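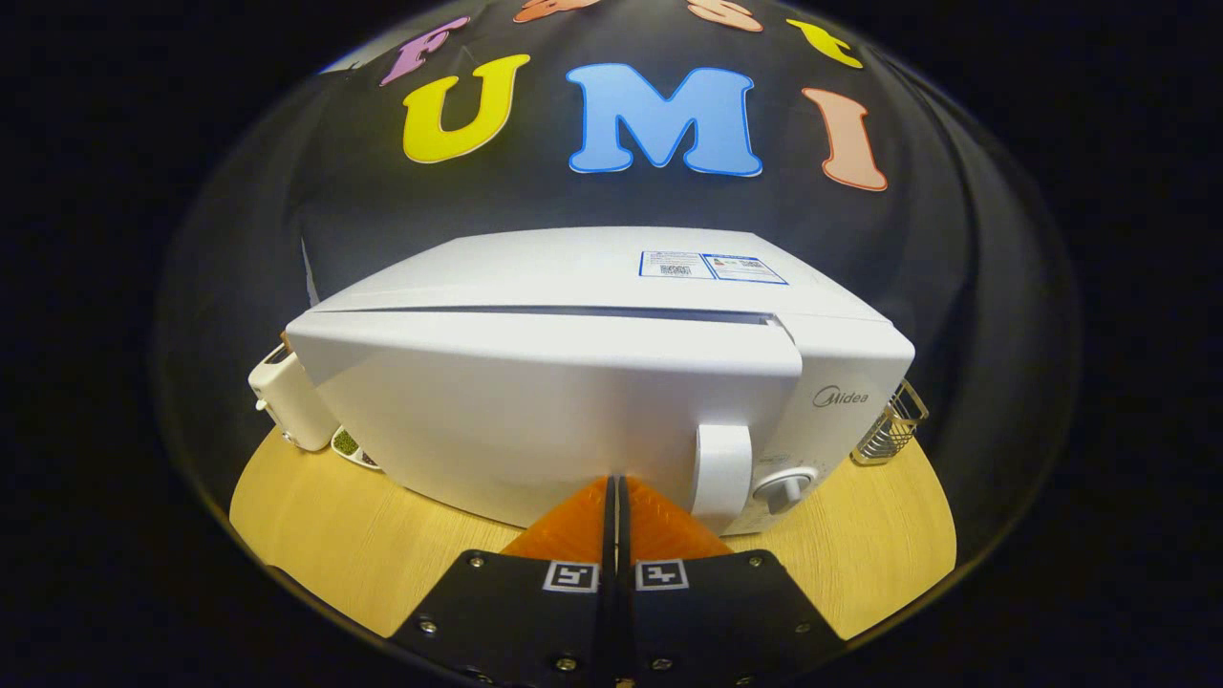 FICTION

Notice to Residents of Tretwood House Concerning the Second Kitchen

Sun 27 October

Residents are informed that the second kitchen will remain open through November under the arrangements set out in this notice. The notice replaces the one fixed to the door in the summer, which was removed by a person or persons unknown and returned under the door of the office with corrections in green ink. The corrections have been accepted, except for the last.

1. The microwave

The white Midea microwave is the property of the House. It was bought from the Grasteo fund after the previous one was retired, and its label has been left on the top, where residents may consult it. The label is not to be peeled. The management is aware that peeling a label is a pleasure, and asks that residents find this pleasure elsewhere.

The door is opened by the handle. The knob is to be turned gently and allowed to come back in its own time. It has been reported that certain residents stand before the door while their supper is heating and speak to it in a low voice. No rule forbids this. Between ten at night and six in the morning, however, the voice must be kept low enough that it does not carry to the first landing.

2. The small appliance to the left

The cream-white appliance beside the microwave was given by the family of the late resident of Room 40. It is to be used by anyone who wishes to use it. The management had proposed to place it in storage and wrote to the family to that effect. The family replied that it had been used every morning for the whole of a long marriage and would not understand a cupboard. It has accordingly been left out.

3. The dish

A small white dish of something green is kept between the two appliances. It does not appear in the inventory. The kitchen staff have stated that they do not fill it, and the cleaning contractor, Quispe, has stated in writing that it does not empty it. On the single occasion when the dish was taken away and washed, it was back in its place by breakfast, and full.

Residents have variously described the contents as beans, as seeds, and as none of the management's business. The dish may stay. It is not to be moved in order to make room for cups.

4. The wire basket

The basket on the right is for bread. It has also been found to hold letters, a single glove, spectacles and, on one morning in spring, an apology, unsigned and addressed to no one in particular. The apology was kept at the office for the usual period. Four residents came forward separately to claim that it was meant for them. As the management had no means of deciding between them, copies were made.

5. The letters on the cloth

The black cloth behind the table was hung to cover the wall where the damp had come through at the Bruromlow side. It was intended to be plain. The coloured foam letters arrived afterwards and are now a matter of record.

The management has received several complaints that the letters do not spell anything, and one that they do. The large ones read UMI. A resident of the upper floor has explained that this is the Japanese word for the sea, and that she was brought up beside it. Another holds that it was the name of a cat. The smaller letters above, among them an F and a yellow t that leans to the right, have not been explained by anyone, though it has been noticed that they are not always looked at by the same people.

The corrections in green ink asked that the yellow t be straightened. This is the correction that has been refused. The matter was put to the residents over supper, and the room was for leaving it as it was — with a warmth that the office has seldom met on any question, including the heating.

6. Hours

The kitchen is open at all hours. The previous notice said that it closed at eleven. The office has since been told that the light has been on past that time every night for years, and that the person most often found beneath it, waiting with a hand on the microwave door, was the author of the previous notice.

That author has been spoken to, and has been asked to bring a second cup.

By order of the management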